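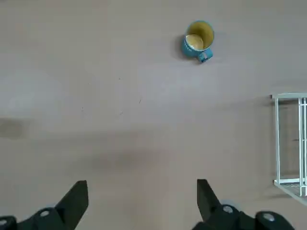
Tablero de mesa

El tablero, también llamado sobre o tapa, es la pieza horizontal que forma la superficie útil de una mesa. Descansa sobre un bastidor, un pie central o directamente sobre las patas. En las mesas de comedor suele ser rectangular, ovalado o redondo; en las de trabajo predomina el rectángulo, con un fondo mínimo de 600 milímetros.

Etimología

La palabra procede de «tabla», del latín tabula. En castellano antiguo podía designar tanto la pieza suelta como la mesa entera, uso que se conserva en algunas expresiones. «Sobre», como sustantivo, es habitual en el comercio del mueble.

Historia

En la Europa medieval eran corrientes los tableros sueltos colocados sobre caballetes, que se retiraban al acabar la comida. La mesa de estructura fija se generalizó más tarde en las casas acomodadas. Las mesas extensibles, con hojas laterales o piezas centrales añadidas, se difundieron a partir del siglo XVI. En el siglo XX los tableros derivados de la madera desplazaron a la madera maciza en buena parte de la producción.

En la comarca de Alva, los talleres de Odthorpe trabajaron sobre todo el roble y el fresno. El catálogo del museo local recoge 661 piezas entre mesas completas y tableros sin pie.

Materiales

La madera maciza se emplea en tablas encoladas por el canto. Se dilata y se contrae a lo ancho con los cambios de humedad, por lo que se une al bastidor con tacos o grapas que permiten cierto movimiento. Los tableros de partículas y de fibras son más estables y se recubren con chapa natural o con láminas decorativas. La piedra, el vidrio y el metal tienen un uso menor en el ámbito doméstico.

La veta puede ser la propia de la madera o estar impresa. En el segundo caso el dibujo se repite cada cierta distancia y no continúa en los cantos.

Acabados

Los más comunes son el aceite, la cera, el barniz y la laca. El aceite penetra en la fibra y admite reparaciones parciales. El barniz crea una película más resistente a los líquidos, aunque para renovarlo suele ser necesario lijar toda la superficie. El grado de brillo va del mate al alto brillo. Los acabados brillantes hacen más visibles las rozaduras.

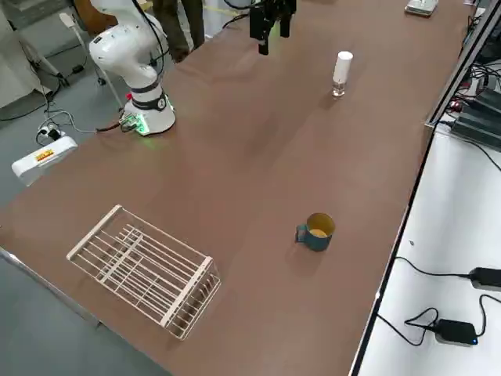

Un ebanista de Odthorpe sostiene que el desgaste de un tablero no debería considerarse un defecto y que lijarlo cada pocos años acorta su vida más que el propio uso. Otros talleres de Alva recomiendan la renovación periódica.

Producción industrial

La firma Vellance fabrica en Odthorpe la serie Ukidance, de tableros sin pie y canto recto. En mayo la empresa entregó 3.046 unidades, repartidas en 10 medidas (datos consultados el 28/7/26).

Conservación

La limpieza ordinaria se hace con un paño poco húmedo, en el sentido de la veta. Los estropajos y los productos abrasivos dañan la mayoría de los acabados. El calor directo deja cercos blanquecinos en barnices y lacas. 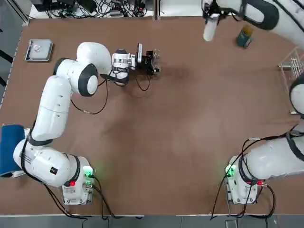

Mesa de tablero marrón.

Véase también

Banco de trabajo
Caballete
Chapa de madera
Mesa extensible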